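Speaker notes – Flerkano group, short talk, 20 minutes plus questions

Slide 1. Title. Skip the bio. State the question in one sentence: if a person collects demonstrations with hand-held grippers, does marking the intended target before each movement help the policy that is trained on them?

Slide 2. Setup. Two hand-held grippers, a head camera for the wide view, tabletop tasks only. Gripper pose comes from marker cubes. Four task families. All sessions ran on the same software release (Grevlow, the May build), so version drift can be ruled out early if it comes up.

Slide 3. The annotation. For each movement we store a start point, an end point and the segment between them, in image coordinates of the head view. Stress that the marks are metadata. The policy gets them as a separate channel, and in half of the training runs that channel is zeroed out.

Data volume: 3,000 movements before filtering. We dropped 371 of them for pose loss, mostly at moments when one cube hid the other. Say the number out loud, people always ask.

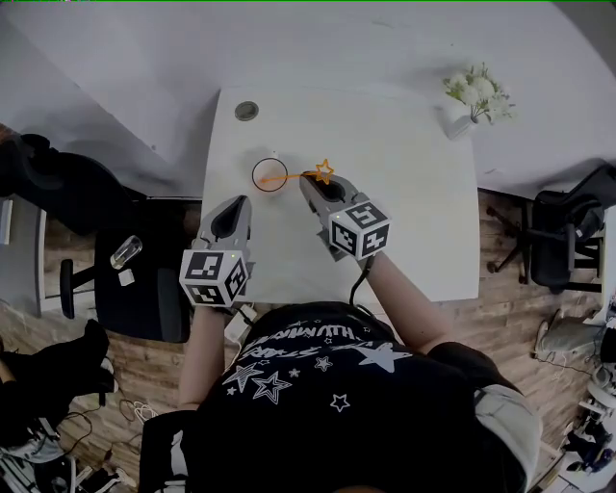 Slide 4. Why a segment and not a point. A point tells the policy where to go. A segment also gives it a direction in the image, and direction was the part the baseline got wrong when both grippers were close together. The mark itself is simple: a hand-drawn star near the tip of the right gripper, an orange line running left from it, and a circle around a small pale spot on the tabletop. A target like that has little contrast against a white table, so the circle carries most of the information. Note for this slide: leave it up for a full minute, then point at the two cubes before moving on, as slide 6 depends on them.

Slide 5. Main result. Read the plot left to right. With the full training set, marked and unmarked policies end up close together. With 998 movements, the marked policy is clearly ahead on small targets and slightly ahead on large ones. The gain is in data efficiency. Do not claim a higher ceiling – we have no evidence for one.

If someone asks about significance: five seeds per condition, intervals do not overlap on small targets, they do overlap on large ones. Backup slide 2 has the table.

Slide 6. Failure cases. We reviewed 154 failed rollouts by hand and sorted them by first error. The largest group is wrong depth on approach. The marks are two-dimensional and cannot fix this. The second group is gripper assignment: the policy moves the left gripper to a target meant for the right one. We tried linking each mark to a cube ID. That reduced the second group and did nothing for the first, as expected.

Slide 7. Comparison with Lemholm. Be fair here. Their marks are drawn after the session by a separate annotator, ours are placed before the movement by the operator. Different cost, different noise. Our marks are less exact by a few pixels and cheaper to collect. The two sets are not directly comparable, so show them in separate panels and do not combine the axes.

Slide 8. Limits. One table height. One gripper design. Three operators, all of whom had practiced for at least a week. Head motion is corrected only to first order, and marks drift when the operator leans in. Mention that Macedo uses a fixed overhead camera and avoids the drift problem but loses the view under the hands.

Slide 9. Next steps. Marks with a depth value. Marks predicted by a small model and corrected by the operator. A second table height is already being recorded.

If time is short, cut slide 7 and go straight from failures to limits. Questions: repeat each one into the microphone before answering.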